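Print this page | E-mail this page

FOR IMMEDIATE RELEASE

Stadbridge Opens Sales at Mistomari, a 181-Home Lakeside Community

Thu 22 January – Stadbridge, a residential developer, today opened sales for the first phase of Mistomari, a new community of single-family homes and townhomes on the north shore of Lake Skultuvden. The first release includes 11 finished homes that are ready for move-in, along with a group of lots where buyers can choose a floor plan and have the home built for them.

Mistomari will have 181 homes when all phases are complete. Construction on the first streets began in the spring of last year, and the county signed off on the main road, water and sewer lines in November. The second phase is under site work now. Stadbridge has not set a sales date for the third and final phase, which sits on the higher ground behind the orchard road.

"We had people calling us about this property before there was a road into it," said Sihan Lü, director of sales at Stadbridge. "Most of them wanted to know two things, what it would cost to own there and whether they could get to the water. We now have answers to both, and the model homes are open so people can walk through and ask the rest."

The homes in the first phase come in four floor plans, from a two-bedroom townhome with a one-car garage to a four-bedroom house with a full basement. All plans have a main-floor laundry and a covered porch. The two larger plans can be built with a main-floor bedroom suite in place of the den. Buyers of unbuilt lots have 30 days after contract to make their selections for cabinets, flooring, fixtures and exterior color. Buyers of finished homes take the home as built, although paint changes can be arranged before closing.

Lots on the lake side of Peng Drive have a view of the water but do not include private frontage. The shoreline itself, 450 feet of it, is owned in common by the homeowners association and is open to every owner in the community on the same terms. It has a gravel beach, a launch for canoes and kayaks, and a dock with day-use slips. Overnight mooring is not allowed under the present county permit. Stadbridge has applied for a change to that permit and expects a decision later this year.

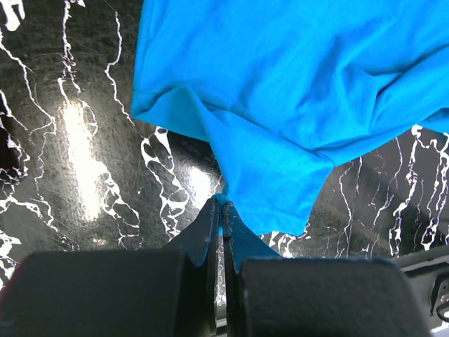 RESIDENTIAL NEWS

The association is already in place and is managed by Stadbridge until three-quarters of the homes are sold, at which point control passes to a board elected by the owners. Monthly dues cover care of the shoreline and dock, snow removal on the private lanes, mowing of shared lawns, trash pickup and insurance on the common buildings. Townhome owners pay a higher amount that also covers roof and siding upkeep. The full budget, the rules and the dues schedule are given to every buyer before a contract is signed, and copies are kept at the sales office for anyone who wants to read them there.

A clubhouse is planned for the lot at the corner of Peng Drive and Orchard Road. It will have a meeting room, a kitchen, restrooms with showers for people coming up from the beach, and a storage room with racks for small boats. Building starts once the ground allows it this spring. Until the clubhouse is finished, owners may use the storage shed next to the launch – keys are handed out at closing.

Rentals are allowed at Mistomari with limits. Owners may lease a home for terms of six months or longer after they have held title for one year. Short-term and vacation rentals are not permitted. Stadbridge said the rule was written into the association documents from the start and applies to all three phases.

"Some buyers are looking for a place they can rent out by the week in summer, and we tell them early that this isn't it," Lü said. "Others ask us about that rule first and are glad to see it. Either way they should know before they drive out."

Part of the property was once a commercial apple orchard, and two rows of the old trees have been kept along the walking path that runs from the townhomes to the beach. The soil on the former orchard land was tested as part of the county review, and the reports are available on request. The path is paved as far as the launch and packed gravel after that. It connects at the east end to the public trail around the lake, so there will be some foot and bicycle traffic from outside the community during the warmer months.

Children living at Mistomari will attend the Skultuvden public schools. The elementary school is around two miles from the entrance, and the district has said a bus stop will be added on Orchard Road for the next school year. The nearest full grocery store, pharmacy and clinic are in the town center, on the same road as the elementary school.

Buyers may use any lender they choose. Stadbridge does not own a mortgage company and does not pay for referrals. A deposit is required at contract for finished homes. For homes to be built, a smaller lot deposit holds the site during the selection period, and the balance is due when selections are signed. The lot deposit is returned in full if the buyer cancels in writing before that date. Building time for a new home is expected to run seven to nine months, depending on weather and on the plan chosen.

The sales office is in the model townhome at the Peng Drive entrance. It is open Monday through Saturday from 10 a.m. to 5 p.m. and Sunday from noon to 4 p.m. No appointment is needed to tour the models. Tours of homes still under construction are by appointment only, and visitors must wear closed shoes. Parking is on the paved lot across from the models – please do not park along the lane, as construction trucks use it during the week.

Price sheets, floor plans and a current lot map can be picked up at the office or sent by mail.

About Stadbridge

Stadbridge plans, builds and sells homes in small towns and lake areas. The company handles its own site work and warranty service. Mistomari is its first community on Lake Skultuvden.

Media contact:
Sihan Lü, Director of Sales
Stadbridge, Mistomari Sales Office, Peng Drive

Plans, prices, features and completion dates are subject to change without notice. Lot sizes and distances are approximate. This release is not an offer to sell in any state where prior registration is required.

Contact us | Copyright Stadbridge. All rights reserved. | Back to top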